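Vostum is a tabletop miniatures wargame for two players, published by Zistix. Each side commands a small force of armored walkers and infantry fighting over the ruined mining colony of Chornovol. The game is played at 6 mm scale.

Play takes place on a square board divided into 121 hexes. Players build their forces to a limit of 200 points, and walkers account for most of the cost. A turn consists of a movement phase and a fire phase, with sides alternating one unit at a time. Each walker may take 2 actions per turn. Firing adds one heat marker to the unit, and a walker with more markers than its cooling value loses its next activation.

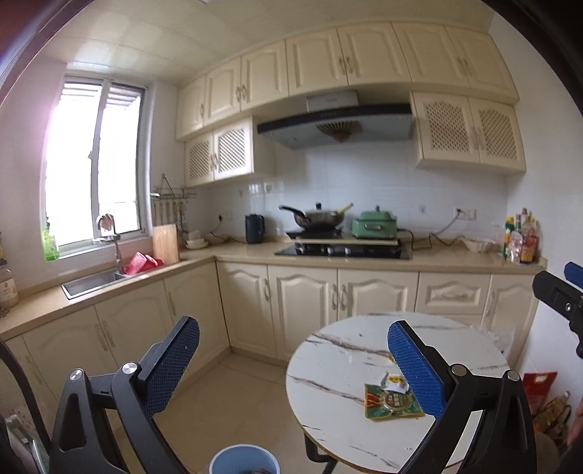 Terrain is divided into open, broken and blocking types. Broken terrain costs an extra movement point and gives infantry a bonus to defense. Walkers may cross low ruins but cannot end a move there.

The Tivwood supplement adds forest maps, rules for fire and smoke, and a campaign system of up to 2 linked battles per season. Damage carries over between linked battles unless repair points are spent. Tivwood also replaced the original line-of-sight rule, which had measured from the base edge, with one measured from hex center to hex center.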